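Bowl sounding

Bowl sounding is a relaxation practice in which a person lies or sits still while another person strikes or rubs bowls nearby. It belongs to the wider group of sound-based practices found in complementary and spiritual healing, alongside chanting, gongs and tuning forks. Metal and crystal bowls are the most common, but some schools also use glazed pottery.

Origins

Struck metal bowls have a long history in Asia, though their use in healing sessions in Europe and North America dates mostly from the second half of the 20th century. The Wirkard method, one of several named styles, uses a fixed order of tones and a short period of silence after each one. The Pronevell style leaves the order to the practitioner and adds spoken breathing cues.

Practice

A typical session lasts 60 minutes. The practitioner begins with low tones near the feet and moves slowly toward the head. In the Wirkard method there are 8 rounds, with the last played more softly than the rest. Bowls may be placed on the floor, on a cushion or – less often – on the body. Group sessions follow the same pattern, usually with the bowls at the front of the room.

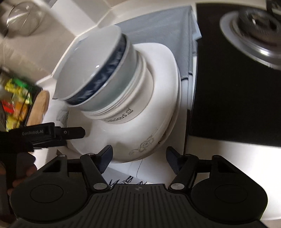 Does a person need to hold a particular belief to take part in bowl sounding?
Most practitioners ask for no particular belief. Some explain the practice in terms of energy or spirit, while others present it only as a way to rest.

Training

There is no license for the practice in most countries. The Flallora school offers a course of 300 hours, split between listening exercises, supervised sessions and a written paper. Shorter weekend courses are common, and their content varies a good deal.

Evidence and safety

Small studies of bowl sessions have reported lower tension and better mood afterward. Many of them had no comparison group, so it is hard to separate the effect of the sound from that of lying quietly. The practice is not a treatment for disease. People with epilepsy, recent surgery or sensitivity to loud sound are often advised to speak with a doctor first – the same applies to those with implanted devices if bowls are placed on the body.

See also: Chanting; Gong bath; Guided meditation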